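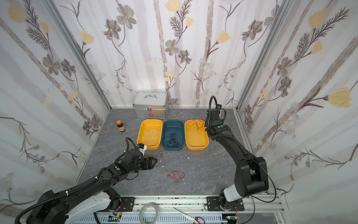
这周把两套夹爪都装上跑了一遍绳子，记一下过程，想到哪写到哪。

任务很简单：从浅盘里把绳子夹起来，提到一定高度，放到台面指定区域，再夹回去。绳子三种颜色，白、黑、红，各放各的盘。听着像小孩玩的东西，做起来比夹方块难受得多。

夹爪一套是 Latport 的二指平行爪，一套是 Misley 的，也是二指，指尖可换。两套都是我们组里自己花钱买的，没人送，也没人让我说好话。

先说安装。Latport 的法兰盘孔位对得上，四颗螺丝，拧完就能用。Misley 要加转接板，转接板多出来的厚度会让工具中心点往外移，标定文件必须改。我第一次忘了改，指尖直接顶在盘底上，好在速度设得低，只是触发了保护停机。

改完以后顺手把两套的标定文件分开命名了。以前都叫 tool_final，后面还有 tool_final2，别学。

测试方法：每套夹爪 200 次抓取，两套加起来 400 次。每次抓之前用手把绳子重新揉一下扔回盘里，不摆造型。起初想让臂自己搅一搅，搅出来的形状太像了，前后几十次差不多一个样，测不出东西。

算成功的标准：指尖夹住绳子，提起来停两秒不掉，同时没有把盘子带起来或者带歪。最后这条是后加的，因为发现有几次绳子是夹住了，盘沿也一起夹住了。

Latport 200 次里成功 163 次。Misley 换硅胶指尖，200 次里成功 171 次。差距没有我预想的大。

分颜色看就有意思了。红绳两套都好，白绳次之，黑绳两套都差。黑绳失败的多半不是夹爪的问题，是看不准：深色盘子配黑绳，深度图上一大片空的，给出来的抓取点经常飘到盘沿上。

所以严格讲这次比的是“夹爪加相机”，单独拿出来说哪个夹爪行不太公平。我把黑绳剔掉再算，两套几乎打平。

有人可能要问为什么不换个浅色盘子。换了当然好抓，但客户那边的料盒就是深色的，我想知道最坏情况是什么样。

说一下腕部相机。装在手腕上的好处是越靠近越清楚，坏处是靠得太近就没深度了。我们这颗在指尖快碰到绳子的时候，深度已经不能信，最后那一小段等于盲走。

盲走的距离我试过几个值。设长了，碰到鼓起来的绳团会压下去，绳子往两边滑；设短了，指尖合上的时候下面是空的。最后定在 60 毫米处锁住目标，之后直线下去，靠力反馈停。

力反馈这块两套差别明显。Latport 的电流反馈延迟大，碰到东西到真正停下，中间能感觉到它又往前走了一点。Misley 反馈快，但噪声也大，阈值设低了会自己吓自己，空气里走着走着就说碰到了。

我给 Misley 加了个很土的滑动平均，误触发少了很多。窗口别开太大，不然延迟就跟 Latport 一样了，那还换它干嘛。

指尖材料。Latport 原装是硬塑料带细纹，夹细绳会滑，尤其绳子顺着纹路方向的时候。Misley 的硅胶指尖抓得牢，问题是放不干净，松开以后绳子还粘在指尖上，跟着走一截才掉。

放不干净这件事统计表里体现不出来，因为我只记了抓取成功。实际用的时候很烦。绳子没落在指定区域，掉在半路，下一轮就得人去捡。台面上时不时就有散落的绳子。

试过在松爪以后加一个左右小幅抖动，有用，每轮多花一秒不到。也试过在硅胶上抹滑石粉，头几十次很好，后面粉没了又粘回去，还弄得到处都是，不建议。

接着说控制器。原来一直用 Lis 的控制盒，两条臂各接各的，上位机那边做同步。这次借机会换了 Drota 的试试，一台管两条臂。

Drota 的好处是两臂共用一个时钟，双臂配合的动作不用自己对时间。坏处是文档写得很差，有几个参数的单位要靠猜。速度上限那一栏填 2000，我以为是毫米每秒，后来试出来是内部计数，跟实际速度之间还差一个换算。

这个换算在文档附录的一个表格脚注里。我找了一下午。

Lis 那边正相反，文档清楚，例子能直接跑，就是双臂要自己写同步。单臂任务我还是会选 Lis。

双臂的动作我目前只做了一种：一条臂提住绳子一端，另一条过来夹中段，然后两边拉开。用 Lis 做的时候，两臂到位时间总有先后，先到的那边会把绳子拽走。Drota 上这个现象基本没了。

拉开的时候力要限得很小。绳子本身扯不坏，但是绷紧以后一旦从一边滑脱，会弹到另一条臂的线管上，挂住了就得停下来手动解。

说到线管，装臂之前最好把腕部的最大转角想清楚。我们那两条臂的波纹管都拱得比较高，腕部转到极限附近会蹭到自己的外壳。软件里把腕关节限位收窄了一些，够用。

补一个布置上的细节。三个盘子是并排放的，左右两个黄色，中间深色。中间那个两条臂都够得着，所以一开始老抢。后来写死了一条规则：中间的盘谁先申请归谁，另一条退回等待位。粗暴，但是再没撞过。

Wajid Satti 建议用区域划分，按绳子在盘里的位置分配给近的那条臂。我试了，绳团太散，中心点算出来老在中线附近跳，两条臂跟着来回犹豫，看着很难受。还是写死好。

背景这块也提一句。围板我贴的是花墙纸，灰褐色竖条，灰紫和黄色的花，还有深色的蕨叶。地面是灰色大理石纹。要的就是乱一点，纯白围板上分割模型表现太好，换个地方就不行了。

墙纸对红绳没影响，对白绳有一点：相机歪着看的时候会把浅色的条纹也当成绳子。后来加了高度过滤，超出盘沿一定高度的一律不要，这个问题就没了。

大理石纹反倒更麻烦。那些浅色的纹理跟掉在台面上的短白绳很像，模型有几次认真地去夹地面花纹。Uzma Farooqui 帮我重新标了一批带纹理的数据，再训一遍以后好了不少，偶尔还有。

后墙那边还放了急救箱和一个棕色小药瓶，算障碍物，避障地图里都画进去了。箱子是银色铝的，反光，深度图上箱面会缺一块，规划的时候我直接用手量的尺寸填了个方盒子，不靠相机。

几个常见失败，记给自己看：

夹到两股绳。提起来以后整团都跟着上来，放下时散成一片。两套夹爪都有，Misley 多一些，指尖宽。

夹到绳头。提起来看着没事，停两秒的时候慢慢滑下去。Latport 多。

夹空。指尖合拢位置低于阈值就能判断出来，自动重试一次，重试的成功率还可以。要注意别无限重试，有一回吃饭回来发现它对着同一个点夹了一中午。

夹住盘沿。前面说过。现在目标点离盘沿太近就往里推一点，推完再规划。

速度我没怎么追。夹绳子这种活，快了绳子会甩，放的位置就不准。现在一轮的节奏是人看着有点急的程度，我觉得够了。

费用不细说，Misley 比 Latport 贵，指尖还是耗材。硅胶指尖跑完这一轮表面已经有压痕，还没换，打算再跑一轮看什么时候开始掉成功率。

目前的结论：粗一点的绳子、要求放得准，用 Latport，指尖上贴一层薄橡胶。细绳、只管抓起来，用 Misley。双臂用 Drota，单臂用 Lis。哪天 Drota 把文档补好了我再改口。

贴薄橡胶这个我刚开始试，手头只有自行车补胎片，剪成小块用双面胶粘上去的。抓了几十次没掉，数据太少，先不写成功率。

有人问程序放不放出来。抓取那部分可以放，等我把写死的路径清一清。Drota 的驱动部分不行，里面有他们的库。

还有人问黑绳怎么办。下一步想试两个办法，一个是加一盏侧光，让绳子在盘底打出影子；一个是不用深度，直接拿彩色图出抓取点，高度按盘底的固定值给。第二个更省事，三月先做这个。

侧光我临时拿台灯照过一下，能看出绳子的轮廓，但是臂一过来自己的影子也盖上去了。灯要放在哪边还得琢磨。

再补一条，跑之前检查腕部相机的固定螺丝。我有一次跑到后半段发现抓取点整体往左偏，查了半天代码，是相机松了。那一段数据作废，重新跑的，上面的数字里没有它。

表格整理好了会接着发在这一串下面，按颜色和失败类型分开列。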